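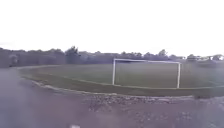 3.2 Gathering driving examples at Pollville

We wanted outdoor data that was plain, wide and a little awkward, and the Pollville sports ground gave us plenty of it! The Okemier rover was driven by hand with the Tang controller while its camera view and the driver's steering commands were stored side by side. Two drivers, Ghizlane Slaoui and Albertina Rebelo, shared the work, and both were asked to drive as they would normally, small corrections included. In all we kept 175 drives, cut into 2712 short clips, of which 2000 were used for training.

The bend beside the football pitch quickly became our favourite stretch. Dirt and gravel run right up to a grass border, and the change between them is gentle enough that colour alone is a poor guide to where the path ends. A learner has to pick up the shape of the curve as well, and this is just the sort of skill we hoped the Prulent model would gain from watching people drive.
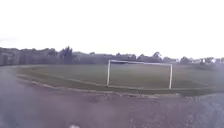 Figure 4. Gravel path curving along the edge of the pitch, with the goal standing on the grass.

Blurred and hazy views were left in the set on purpose. An early version of our filter threw them out, and we were delighted by how much more varied the collection looked once they came back in. Each clip carries one label for the path surface and one for its direction (straight, left or right), both entered by the driver and checked by the other.

Straight sections matter too, dull as they may sound. On the asphalt path the two edges are strewn with pale stones and draw together in the distance, so the heading can be read a long way ahead. We paired these clips with those from the bend, so that every training batch held some of each. 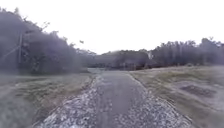
3.3 Splitting the clips

Clips from one drive always stay together, either in training or in testing. Neighbouring clips look so alike that mixing them would flatter the model.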